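Sorting table in the Stoltov room

As from October the long table in the Stoltov room is covered with brown kraft paper again, and divided into squares with blue painter's tape. Many of you asked how to make the same table at home or in your own group, so I write down how we do it.

Cut the paper a little longer than the table and fold the ends under. Put first the long lines of tape, then the short ones across them. Press the tape with a dry cloth and do not pull it while you lay it, or it will lift at the ends after a few days. Ordinary brown tape is not good - it tears the paper when you want to move a line.
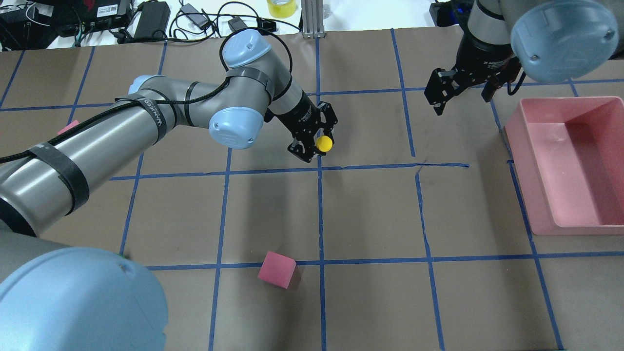

For the sorting itself we use small light things: balls, cubes, and a plastic bin to collect them at the end. Choose strong colours, such as yellow and pink, which are easy to find on the brown paper. One player says a square, the other puts the thing into it. With beginners please start with 2 things only and add more when the game goes well. A round usually takes us 4 minutes.

The paper comes from Ristard and one roll is enough for the whole season. If your group in Eren or Protance would like a piece, please write to us before the end of the month - we still have 16 metres to give away. The tape you must buy yourselves.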